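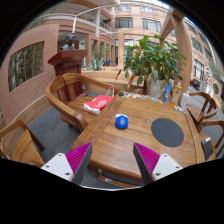 A wooden table with clear grain lines.

Why Wood Has Lines

The lines on a wooden table are called grain. They come from the way a tree grows.

A tree gets thicker each year by adding a new layer of wood just under its bark. In spring it grows fast and makes wide, thin-walled cells. This wood looks pale. By late summer growth slows down, and the cells are small with thick walls. This wood looks darker. One pale band plus one dark band makes one growth ring.

If you saw straight across a trunk, the rings look like circles. If you saw along the trunk to make a board, you cut through the same rings lengthwise, and they show up as long lines or tall arches.

Counting rings gives the age of the tree in places with a warm and a cold season. A stump in Pillwood has 179 rings. For around 30 of those years the rings are very narrow – a sign of dry summers or too much shade.

Words to know
Grain: the direction and pattern of the fibers in wood.
Knot: the base of a branch that the trunk grew around.
Sapwood: the outer wood, which carries water up to the leaves.
Heartwood: the older wood in the middle, which no longer carries water.

Text: Pierina Costa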